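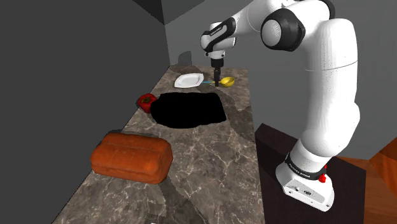
Notebook, August: fitting soft-edged strokes to a target image

Present: Mariama Ankrah and the undersigned. Code is in the Lullell repository, under the Rola branch. Entry begun at 10.15.

Purpose. To establish whether a still picture can be rebuilt from a fixed number of soft-edged strokes, each with a position, an angle, a length, a width and a colour, and drawn in a single fragment shader at an acceptable speed.

Method. The target is reduced to a small greyscale copy. Strokes are added one at a time. Each new stroke is placed where the remaining error is largest and then adjusted by gradient descent for 2,000 steps, after which all earlier strokes are released and adjusted together. The error is the plain squared difference in linear light. An earlier run used gamma-encoded values by mistake, and its results have been struck from the table.

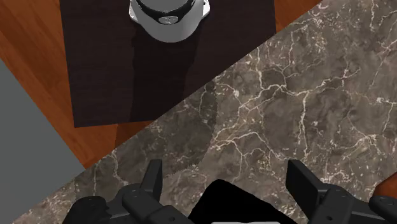 The joint adjustment remains the slow part. With 28 strokes it takes longer than all the single placements combined. Ankrah proposed freezing any stroke whose parameters have hardly moved during the previous pass. This was tried in the afternoon and the final error was slightly worse, though the saving in time was considerable. The option has been left in, switched off by default.

Two faults were noted. Strokes sometimes shrink until they are narrower than a pixel and then contribute only noise. A lower limit on width has been set at 2 pixels. Secondly, pairs of strokes with opposite sign drift on top of one another and grow without bound. The penalty on amplitude from Pētersons was applied and appears to hold – it needs checking on a darker target. 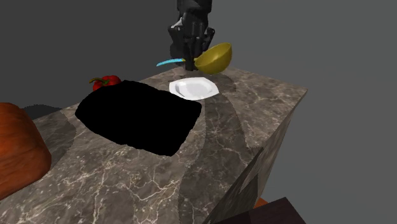 Packing the parameters into the shader was done with the Disgate script. It writes each stroke as a pair of four-part vectors, rounded to 3 decimal places. Angles did not survive this well when the strokes were long, and they are now stored as a sine and cosine pair. The loop compiles on both office machines. On the older one the compiler unrolls it fully and the first load is slow.

Outstanding:
Repeat the frozen-stroke run with a different random seed.
Colour: fit the three channels together, sharing position and angle.
Ankrah to tidy the error plots and label the axes.
Remove the old gamma code from the Rola branch.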